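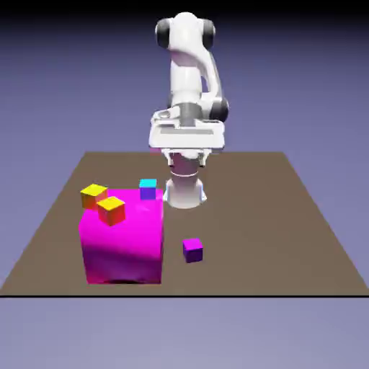
로봇에게 일을 가르치는 방식은 지난 몇 년 사이 크게 달라졌다. 과거에는 엔지니어가 관절의 각도와 속도를 일일이 수치로 지정하였으나, 오늘날 다수의 연구실은 사람이 원격으로 로봇을 움직여 동작을 직접 보여 주는 시연 방식을 채택하고 있다. 스털토우(Stultow) 연구소의 조작학습실도 그중 하나이다. 이곳의 교육 과정은 실물 로봇이 아닌 시뮬레이션 화면에서 시작된다. 갈색 평면 위에 흰색 로봇 팔이 서 있고, 커다란 자홍색 정육면체의 윗면에 노란색과 청록색 윗면을 가진 작은 큐브들이 올라가 있으며, 보라색 큐브 하나는 바닥면에 따로 놓여 있다. 조작자는 손에 쥔 제어기로 그리퍼를 움직여 지정된 큐브를 옮기고, 그 전 과정은 관절값과 함께 기록된다.

조작학습실을 이끄는 실라 웨인라이트 실장은 과제의 단순함을 결함으로 보지 않는다. “큐브를 집어 올리는 일에는 접근, 정렬, 파지, 이동, 해제가 모두 들어 있습니다. 이 다섯 단계에서 사람이 어디에서 머뭇거리는지를 먼저 파악해야 복잡한 작업으로 넘어갈 수 있습니다.”

연구소가 올해 수집한 시연은 모두 2228건이다. 이 가운데 133건은 조작 도중 그리퍼가 주변 물체를 건드려 별도로 분류되었다. 당초에는 폐기할 예정이었으나, 데이터 관리를 맡은 데클런 던모어 연구원의 제안으로 보존이 결정되었다. 실수 이후 조작자가 자세를 바로잡는 구간이 학습에 유용하다는 판단에 따른 것이다. 현재 이 자료에는 복구 동작의 시작과 끝을 표시하는 주석이 추가되고 있다.

시연의 품질은 조작자의 숙련도에 크게 좌우된다. 연구소는 신규 조작자에게 200회의 연습을 요구하며, 이 기간의 기록은 학습에 사용하지 않는다. 교육을 담당하는 커스티 러드 선임은 초보자의 공통된 습관으로 지나치게 잦은 정지를 꼽았다. 화면에서는 깊이를 가늠하기 어려워 큐브 바로 위에서 손을 멈추게 되는데, 모델은 그 망설임까지 그대로 배운다는 설명이다. 이에 따라 교육생은 시점을 바꾸어 가며 같은 동작을 반복하고, 본인의 궤적을 숙련자의 궤적과 겹쳐 보며 교정을 받는다.

원격 조작만이 유일한 방법은 아니다. 협력 기관인 딜우드(Dillwood)에서는 사람이 로봇 팔을 직접 잡고 움직이는 직접 교시를 병행한다. 힘의 감각이 손에 바로 전해져 삽입이나 조립과 같은 접촉 작업에 유리하지만, 팔을 잡은 사람의 몸이 카메라를 가리는 문제가 있다. 두 기관은 동일한 과제를 두 방식으로 각각 77회씩 수행하여 비교하는 공동 시험을 진행하였으며, 결과 보고서는 11월에 공개할 계획이다.

남은 과제는 시뮬레이션과 현실의 간극이다. 화면 속 큐브는 표면이 균일하고 무게도 설정값을 벗어나지 않으나, 실제 작업대의 물체는 미끄러지거나 모서리가 닳아 있다. 웨인라이트 실장은 내년부터 마찰과 조명 조건을 시연마다 달리하고, 같은 조작자가 실물 로봇으로도 동일한 과제를 수행하도록 절차를 개정할 방침이라고 밝혔다. 개정된 절차는 딜우드의 직접 교시 과정에도 함께 적용된다.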